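We use cookies to remember your preferences. Accept | Manage settings

Let the Machine Let Go

By Ilídio Morais
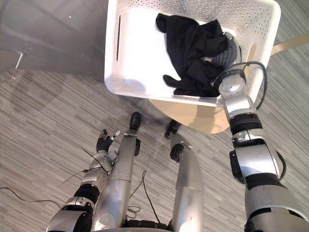
I have been thinking since August about a pair of black work trousers, which is more thought than I ever gave any trousers of my own. They got wound around the finger of a robot's gripper at the Vrabec lab in Skakville, where I spend a good part of my week, and the robot, having been told to lift, lifted. Up came the trousers, and up came the laundry basket with them, and then the arm found it was carrying more than it expected and did what it had been written to do in that case, and pulled harder.

No one was hurt, I should say that right away, before my sister reads this and calls me. The basket tipped, a cable at the wrist got caught on the rim and was yanked half out of its connector, and the arm froze with the whole bundle hanging off it. It took us 40 minutes to get the cloth free. The repair was small. If you went by the fault log you would think it was a dull afternoon, and the log does in fact say "grasp anomaly, resolved," which made me laugh and then made me cross.

My quarrel is with that word "resolved." The program we run for this work, which is called Disau, had 2,903 pickups behind it by then, and people were proud of the number (so was I, I had brought cake). But a pickup was counted as good if the cloth ended up in the air. We had never asked whether the hand could let go again at any moment it was told to. Those are different questions, and for anybody who might one day stand next to one of these machines with a loose sleeve, the second is the one that matters.

Cloth is sly, you see. A box is either held or dropped, and you can tell which from across the room. A shirt can be dropped and still be holding on to you. Anyone who has closed a car door on a coat knows the feeling, and my grandmother, who worked 9 years in a commercial laundry, wore her sleeves pinned above the elbow until the day she died, long after there was any machine near her but a toaster. She would have looked at our setup and asked where the off switch was and who was standing by it. The answer that afternoon was that it was on the desk, and the person nearest to it was me, and I was looking at my phone.

So I would like to argue for something unglamorous. Every robot that handles cloth should be tested on release as hard as it is tested on grasp, and the release tests should be done with the cloth already tangled. When the load comes out heavier than expected, the first response should be to stop and open the hand, and pulling harder should need a person's say-so. Cables that run along the outside of an arm should be treated as things that will get snagged, and tied down accordingly. I know the objection, because a colleague I am very fond of made it over lunch: a robot that stops every time a sock surprises it will never finish a basket. Well, maybe it won't, for a while. I have left plenty of baskets unfinished myself and the family got by.

We did change the rule in the end. It took 8 drafts and more arguing than I care to remember, and the training notes we keep under the name Lernen now have a page on entanglement, with the August trouble written out in full, my phone included. The pickup numbers went down after that and there was some grumbling. I still think it was the best week's work we did all year, and I would like to see other labs publish their tangles too, the embarrassing ones especially. I will gladly trade you mine.

Contact us | Privacy | © Skakville Commons, all rights reserved | Back to top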